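家务机器人离实用还有多远:Wanent项目阶段工作情况

Platham自动化研究所通讯
2018年4月17日,星期二

Wanent项目阶段交流会日前在Gimow举行,近60名来自高校、设备制造企业和养老服务机构的代表到会。会议围绕一个长期受到关注的问题展开:现有的机器人能否承担普通家庭中的日常整理工作。现将会议主要内容及项目进展通报如下。

Wanent项目由我所与Petkov实验室共同承担,研究对象为居室整理类任务,包括物品归位、台面清理、开关门以及在房间之间搬运小件物品。项目启动时即确定,先在仿真居室中完成任务设计和算法比较,再选取其中一部分转入实体样机试验。采取这一安排,主要考虑到实体试验费时较长,设备损耗较大,同一条件难以反复重现。

自上一期通讯发布以来,项目组在仿真居室中共完成888次任务运行,每次运行均从一条简短的指令开始,例如“把桌上的东西收好”或“把箱子放到地上”。系统须自行判断指令所指的物品和去处,并在规定时限内结束操作。全部运行记录已由双方分别复核,复核意见不一致的部分单独存档,留待下一阶段讨论。

从复核情况看,导航一项已较为成熟。系统在宽敞地面上行进平稳,对大件家具的识别也基本可靠。困难集中在以下两个方面。

一是对小件和细长物品的处理。人在收拾桌面时,很少会为一支笔或一只手环停下来思考,而机器须先把它与桌面的花纹、反光和阴影区分开来,再决定从哪个方向接近。透明或半透明的台面使这一步骤更为困难。复核中多次出现的情形是,系统将较大的物品处理完毕后即报告任务完成,较小的物品仍留在原处。与会的养老服务机构代表指出,对行动不便的住户而言,遗留在台面边缘或地面上的小件物品恰恰是最需要收走的。

二是对“应当放在哪里”的判断。家庭中的物品没有统一的存放位置,同一件物品放在床上,可能是主人准备使用,也可能是尚未来得及收起。项目组曾尝试为每类物品规定固定去处,效果并不理想:规则越细,系统在陌生房间里出错的方式越难预料。目前采用的办法是允许系统在把握不足时保留原状并提出询问。有代表认为询问过多会使住户失去耐心,宁可由人自己动手。对此会上未形成一致意见。

会议还讨论了门的问题。开门动作在工业场合早有成熟方案,在居室中则受到门扇角度、周围家具以及门后空间的共同影响。半开的门会遮住一部分房间,使系统对通道宽度估计不准。Petkov实验室提出,应将门的状态列为每次任务开始前必须核实的内容,该建议已被采纳,并写入新版任务说明。

关于车间与家庭的比较,设备制造企业的代表介绍了各自的经验。车间可以为机器改造环境,物料有固定托盘,照明可以统一,通道可以划线。家庭一般不具备这些条件,住户也不应为一台设备重新布置自己的房间。企业代表据此建议,近期产品宜限定在范围明确的单项工作上,例如只负责清理某一张桌面。我所赞同这一判断,同时认为研究工作仍应保留整间居室的任务,否则难以了解各单项能力组合起来之后会出现哪些新的问题。

仿真居室中的客厅、门侧与卧室:

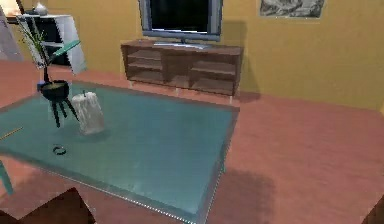
客厅:茶几上有花盆、白色蜡烛和一只深色小环。

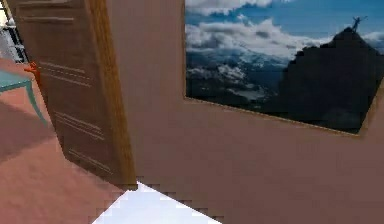 敞开的木门,右侧墙面挂有山景画。 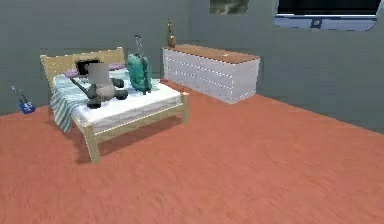
卧室:床上有条纹毯子和带拉杆的行李箱。

仿真结果能否用于实体环境,是本次会议争论较多的议题。仿真画面的纹理和光影较为简单,物体边缘的呈现方式与真实房间存在差别,织物、绳带等柔软物品的受力表现也只是近似。在仿真中能够顺利拿起的物品,在实体环境中可能滑脱或变形。项目组因此要求,今后对外发布任何完成率数据时,必须注明其来源为仿真或实体,两者不得合并计算。此项要求自本通讯发布之日起执行,适用于双方的全部报告、演示材料及对外答复。

在评价方法方面,会议同意对现行记分办法作出调整。原办法仅考察指令所要求的物品是否到达指定位置,未计入过程中对其他物品的碰撞和移动。按照修订后的办法,凡无关物品的位置发生改变,无论任务本身是否完成,均须记录并扣分。初步试算表明,部分原先得分较高的方案在新办法下名次明显下降。具体名次待复核结束后公布,在此之前请各单位不要引用试算结果。

综合各方意见,我所对本文标题所提问题的答复是:在物品种类有限、住户可以随时介入的条件下,机器已能完成部分整理工作;要在普通家庭中无人照看地运行,目前的依据尚不充分。相关单位在编制采购计划或服务方案时,请以这一判断为参考,不宜根据单次演示对设备能力作出推断。

下一步工作安排如下。实体样机试验定于8月在Platham开始,首批任务以桌面清理和小件搬运为主,开门任务视样机改装进度另行确定。养老服务机构如愿意就任务清单提出意见,可向所内项目办公室索取征求意见表,填写时请尽量写明物品名称、通常存放的位置以及住户对打扰的接受程度。已参加本次会议的单位无须重新登记。

会议发言摘要和修订后的任务说明将随下一期通讯寄送。需要提前查阅任务说明的单位,请以书面形式提出申请,并注明用途和联系人。

Platham自动化研究所 通讯编辑室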